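4. Recording garment demonstrations at home

By now your Flamberg hand gripper is calibrated and paired (Section 3). On to the fun part! This section covers the bedroom folding set, the one our Irkeris policy learns from most, and it's a lovely task to collect because every bed and every sweater teaches the model something new.

4.1 Before you start

1. Choose a garment. Knits are very welcome. Their edges never lie straight, and the policy trained without them did poorly on ribbed fabric.
2. Lay it on a made bed. Patterned sheets and curtains are fine, and we'd much rather have your real room than a tidy plain one.
3. Open the curtains or switch on a lamp. Don't change the light halfway through a session.
4. Open the jaws fully and hold them over the bed for two seconds. Every episode begins this way.

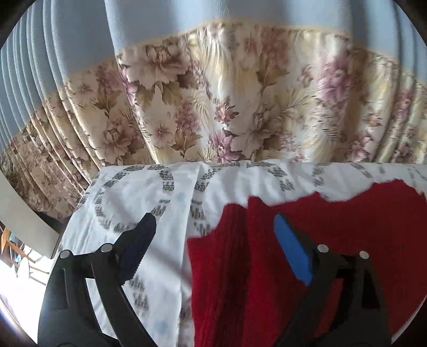

5. Press record, wait for the beep, then move in to the nearest edge of the garment.

Note: Both pads should stay in view of the camera from start to finish. If one slips out, stop and begin the episode again.

4.2 Making the fold

1. Lower the jaws until the pads touch the fabric on either side of the part you want to lift.
2. Close slowly. Pinch the garment only. If the sheet comes up too, open, back off and try again without stopping the recording. We keep these recoveries, and they're gold for training!
3. Lift, carry the edge across, and lower it before you open the jaws.
4. Repeat until folded, then return to the open position and press stop.

Caution: Don't drag closed jaws across a knit. The ridges can catch a loop and pull it.

Caution: Keep fingers clear of the pivot screws while the jaws are moving.

4.3 How many episodes?

Aim for 38 episodes per garment. In our August trial at Irkstead, Kevser Kozan trained one policy on 262 episodes from a single bed and another on the same number spread across 29 homes. The second folded far better on beds it had never met, and we were thrilled. So after one garment, please switch rooms if you can.

Upload steps are in Section 5. Questions about rejected episodes go to Ynyr Maddocks.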